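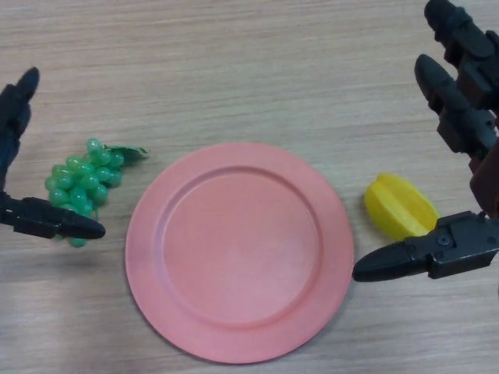
Figure 4.1 Two grippers, a plate, and artificial fruit on a tabletop. A small pick-and-place task of this kind can serve as a basis for comparing equipment.

Home | Contents | Chapter 3 | Chapter 4 | Instructor Resources

CHAPTER 4
Planning the Purchase of Two-Arm Equipment

By Kavinda Paul and Hywel Parry
October 2, 2023

20 shares | 3 comments

4.1 Starting With the Task

An organization that plans to buy robotic equipment should describe the work before it reads a price list. The description should name the objects to be handled, the surface on which they will rest, and the place where each object is to be put. It should also state whether one arm is enough. Many first-time buyers leave this step until after a vendor has visited, and the request for quotation is then written around the vendor's product.

The planning group at Okstead, whose records are used throughout this chapter, began with a single page. Its author, Ghassan Matar, listed light plastic items of different shapes, a plate as the target, and one arm on each side of the table. The page made no mention of speed. That omission was corrected in January, after two of the three quotations had already been received, and both had to be issued again.

Shape deserves separate attention. A bunch of grapes made up of many small rounded parts and a ridged star fruit place different demands on the same fingers. A buyer should therefore ask each vendor to demonstrate with the buyer's own objects.

4.2 Purchase Price and Total Cost

The purchase price covers only part of the expense. The Okstead budget separated the arms and hands from the items needed to keep them in use. Replacement fingertips were entered at $784 for the first year, and mounting hardware at $1,657. Training was placed in a different account and was nearly overlooked when the totals were prepared. A reserve of more than $1,000 was added at the request of Prys Trevor, who reviewed the draft.

Figure 4.2 shows the left hand holding the grapes while the star fruit lies on the table near a finger of the right hand. Planners should note that a two-arm station requires two sets of wearing parts, and that these should appear as separate lines in the budget. 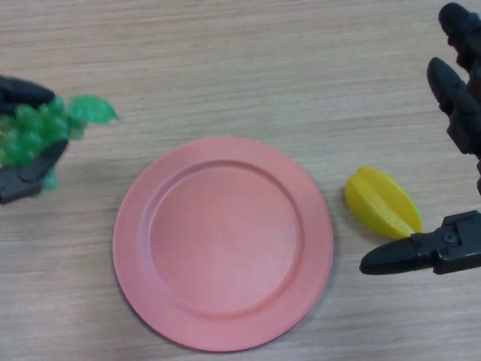

4.3 Comparing Quotations

Quotations can be compared only when they cover the same items. The Gallar quotation included delivery and installation; the Maddocks quotation listed neither. Before any scores are assigned, the buyer should restate each offer on a common form, with a blank line wherever a vendor has given no figure. The form used at Okstead is reproduced in Table 4.1.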